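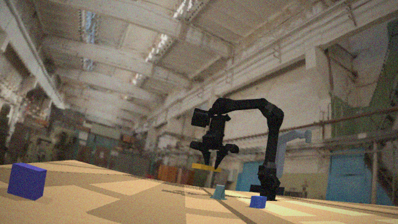 Is Jong-dae Shim's new pirate memoir worth buying? Borrow it first, the good part is 3 chapters.

The blurb promises 222 boardings. I got to the end and read five. Where are the rest?

Also "one man against the sea" when Hwa-young Won is on watch beside him in every chapter. Come on.

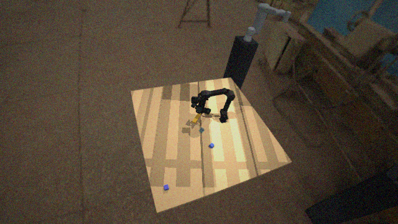

Black arm over a striped tabletop.

Grandstead says 3000 copies sold by November. Sold to who? My shop still has its whole stack. Sequel's called Cheon, apparently. I'll wait for the library.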